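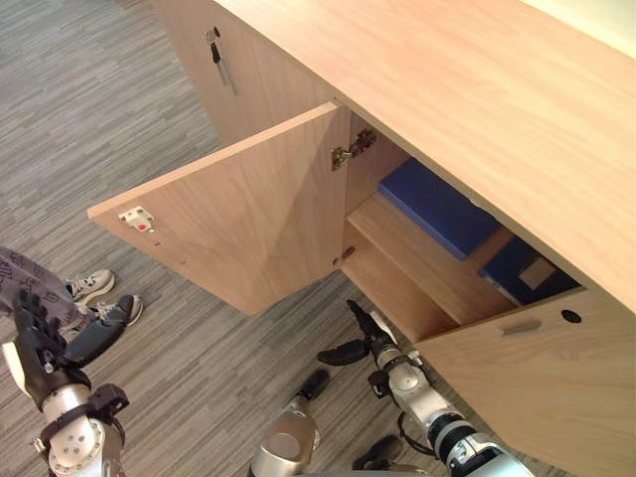 Building a Running Total in Grirnik Reports

Applies to: Grirnik 2 and later, desktop and browser editions

Running totals are among the most frequently requested items in Grirnik reports. They show how a quantity accumulates over time, and they can be added to any table or line chart that contains a date field. This tutorial explains how to create one, how to restart it for each group, and how to check the result before a report is published.

Before you begin

You will need edit rights to the workbook and a data source with at least one date field and one numeric field. The steps below use the Ustamix sample workbook, which is installed with the product and contains 3,662 order rows. If the workbook does not appear in your start window, open the Samples folder and select Restore.

Create the calculation

1. Open the Ustamix workbook and go to the Orders sheet.
2. Drag Order Date to Rows and set its level to Month.
3. Drag Quantity to Values.
4. In the Fields panel, select New Calculation and name it Quantity to Date.
5. Enter the following formula:

RUNSUM(SUM([Quantity]))

6. Select Validate. A green bar indicates that the formula can be saved.
7. Select Save, then drag Quantity to Date to Values.

The table now has two numeric columns. The first month shows the same value in both. Each later month in the second column adds that month's quantity to the total above it.

Restart the total for each region

A total that runs through the whole table is seldom suitable when the rows are grouped. To restart it, drag Region to Rows and place it to the left of Order Date. Open the menu for Quantity to Date, select Compute Along, and choose Order Date. The formula itself remains the same.

In the sample workbook, the North region should end at 1,409. If your figure is higher, Compute Along is probably still set to Table -- this is the default for every new calculation.

Months with no rows

Grirnik does not draw a row for a month without data. The running total is still correct, but a line chart will connect the neighboring months directly, and readers may not notice the gap. To display the missing months, open the menu for Order Date and select Show Empty Periods. In the sample, the South region has no orders in October, and its total for that month repeats the September value once the option is on.
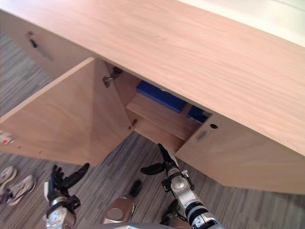
Mujić wrote in the comments below this tutorial that Show Empty Periods was grayed out in a workbook with 242 rows, although the date column looked correct on screen. The column had been imported as text. Changing its type to Date in the Data Source tab made the option available, and the same comment suggests checking the type before writing any formula.

Filters and running totals

Standard filters are applied before the total is computed. A filter that removes the first months of the year therefore also removes their quantities from the total. To hide those months and keep their quantities, right-click the filter and select Apply After Calculations.

Check the result

Turn on Grand Totals and compare the last value of Quantity to Date with the grand total for Quantity. In an ungrouped table the two must match. In a grouped table, compare the last row of each group with its subtotal.

Workbooks published to a Cirko server keep the Compute Along setting, but viewers without edit rights cannot change it.

Page last reviewed: Mon 14 March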